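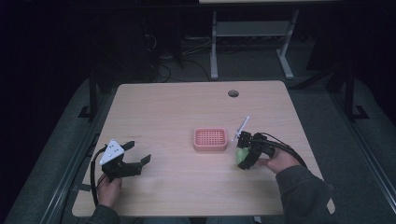 Who gets a desk in the new Lau County office building?

Whoever arrives first, under a plan approved in January that ends assigned seating for all 281 people who work there.

The county moved its records, permits and tax staff into the former Flerkard building on Dunari Street last winter, and the move went smoothly until people tried to sit down. The old offices gave every employee a desk, a drawer and, in the case of the permits department, a view of the drive-through bank. The new one has 49 fewer desks than employees. County managers call this "right-sized." Staff have been using other words, most of them in writing.

By the end of the first month, the county's facilities inbox had taken in 1,029 messages on the subject of seating. That is more mail than the office received about the water rate increase, the bridge closing and the goose problem put together.

"We expected some feedback," said Wubit Woldemariam, the county's director of buildings. "I would describe what we got as feedback."

Woldemariam said the plan rests on the fact that on a normal workday plenty of people are on vacation, out sick, in the field or at home. A study of badge swipes at the old building found that the office was never completely full. The study was done in summer.

Under the rules, desks can be reserved online starting at 8 in the evening for the following day. Window seats are usually gone before anyone has finished loading the dishwasher. A desk left empty past midmorning goes back into the pool, and personal items have to be cleared off before the end of the day. The policy defines a personal item as anything the county did not buy, a category that has so far included a fern, a space heater and a framed certificate for thirty years of service.

Hamdia Birhane, a tax clerk and the union steward for the building, has filed a grievance over the fern.

"It's a living thing and it needs to face east," she said. "I put that in the grievance. They asked me for documentation." She said members would accept shared desks for people who spend most of the week out of the office, such as inspectors, but want fixed seats for anyone who answers a phone. Callers have been reaching whoever happens to be sitting at an extension, and one dog license question was handled over two afternoons by an assistant county attorney.

The booking system, called Mandar, has had a rough start as well. It was set up with the floor plan of the second floor loaded twice, so that for most of a week people held valid reservations for desks on a third floor. The building has two floors. The error has been fixed, although Birhane said a few of her members had grown fond of the third floor and were sorry to see it go.

Woldemariam said the county has no plans to buy more desks. It has ordered more lockers, which are due in spring and will also be unassigned. 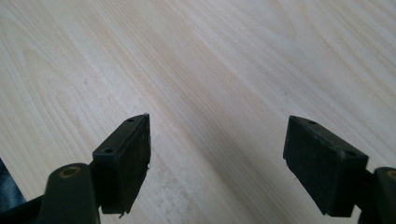

What happens next

The county board will take up the grievance at its next regular meeting, along with a request from the permits department to be seated together on one side of the ground floor. A separate proposal would let employees with more than twenty years of service book a day early. The union supports it. Newer employees, who make up most of the permits department, do not.

Members of the public can comment in person or by mail. Seating in the meeting room is first come, first served.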